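How to Get a Fitted Sheet Smooth on a Bed Pushed Against the Wall

A bed with one side against the wall is harder to make than one you can walk around. The far corners are out of reach, the elastic rides up where you can't see it, and every pull from the near side drags a new crease across the middle. The steps below work for any fitted sheet on any mattress, and once you have the order down it takes under five minutes.

What you need

A fitted sheet that matches the depth of your mattress
A spray bottle of plain water
An iron or hand steamer (optional)

Before you start

Measure the mattress from the bottom seam to the top seam, and add the topper if you use one. Sheet packages list a pocket depth, and yours should be an inch or two more than the mattress. A sheet that is too shallow will pop off at the wall no matter how well you tuck it. One that is too deep leaves loose fabric on top.

Take everything off the bed, pillows included. If the bed frame has casters or felt pads, pull it out from the wall by the width of your forearm. If it doesn't move easily, leave it and follow the note for heavy beds further down.

Step 1. Find the long side

Look for the tag. On most sheets it goes at the bottom right corner or the top left, but brands differ. My Pumitz set has the tag at the head and my older ones have it at the foot, so check yours once and mark it with a stitch of colored thread.

Step 2. Do the wall corners first

Kneel on the mattress and hook the corner at the head of the bed, on the wall side. Push the elastic down past the bottom edge and under the mattress with a flat hand. Then do the wall corner at the foot.

Run your hand along the whole wall side between those two corners. The fabric likes to gather there in a wavy ridge, and if you leave it, the extra cloth works its way back onto the top of the bed overnight.

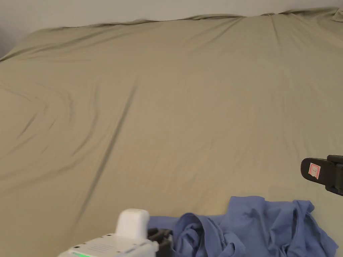
Step 3. Do the near corners

Get off the bed. Pull the near corner at the foot over and under, then the near corner at the head. The last corner is always the tight one. Lift the mattress a few inches with one hand and slide the elastic under with the other.

Step 4. Work the creases outward

A long diagonal crease usually means one corner is sitting off center. Follow the line to whichever end is closer to a corner, lift that corner off, shift the seam so it sits on the mattress edge, and put it back. Smaller wrinkles can be swept toward the near side with your forearm and tucked under.

Step 5. Mist and smooth

For fold marks left from the closet, mist the sheet lightly, smooth it with your palms and let it dry for 30 minutes before putting the rest of the bedding on. Satin-type weaves show marks more than plain cotton does. Use the iron on low for those, and test it on a hem first.

If the bed is too heavy to move

Veronika Wieser wrote in to suggest a long wooden spoon for pushing the elastic down the wall side. I tried it and it does the job. Use the rounded end, and go slowly near the seams.

Next: folding a fitted sheet so it fits on a narrow shelf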